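Vero 60 Cut-Resistant Work Gloves
Item 1773. Sold by the pair or in bags of 32 pairs.

We stock the Vero 60 because people kept asking for it. I was slow to agree. The old supplier's sheet called it "the last glove you will ever buy", and I have been selling gloves long enough to bin that sort of paper unread.

What you get is a knitted glove with a grey coated palm and a longish cuff. It fits well enough. Hands on the small side should go down a size, as the fingers run long. The coating grips oily parts better than the cheaper Tóth glove we also keep, though the Tóth breathes better and you may not care about the difference if you only wear them for unloading.

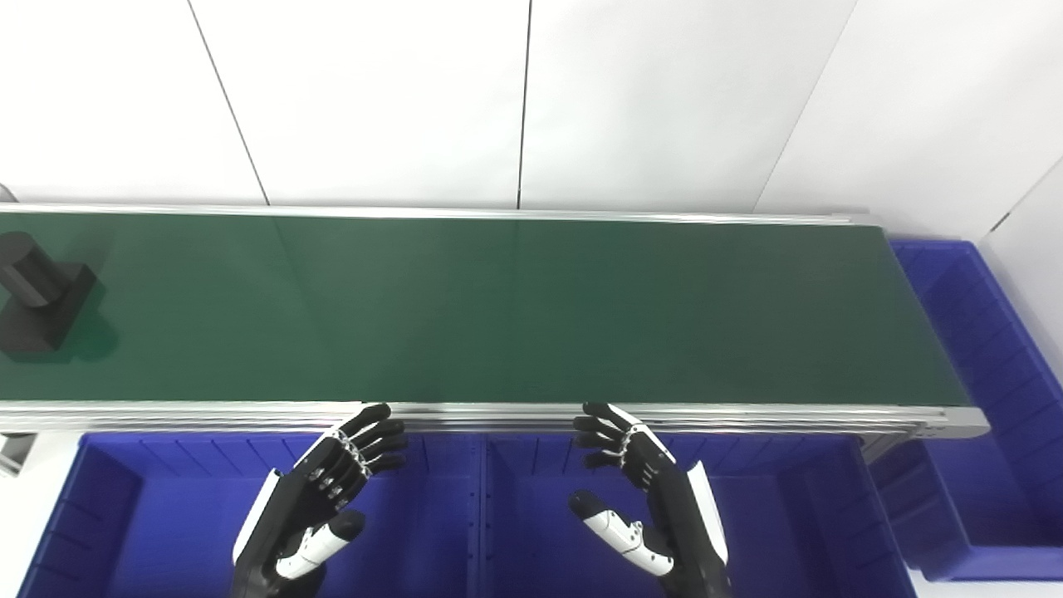
Now the claims. "Cut-resistant" does not mean cut-proof, and no glove belongs near a turning drill or a moving blade. "Washable" is true up to a point — ours went stiff across the knuckles after a few goes at 60 degrees, so wash them cooler than the label says. "Touchscreen ready" worked on one phone out of the ones lying about the office. I would not pay extra for it.

Napaporn Thammasiri in our Ruvcombe shop wore a pair through to May and split the left thumb seam. She thought that was fair for the money. I thought it was a bit soon.

Black cuff only. The blue has been dropped and we don't expect it back. For a spare bag to store them in, see item 409. Unworn pairs can be returned with the tag still on.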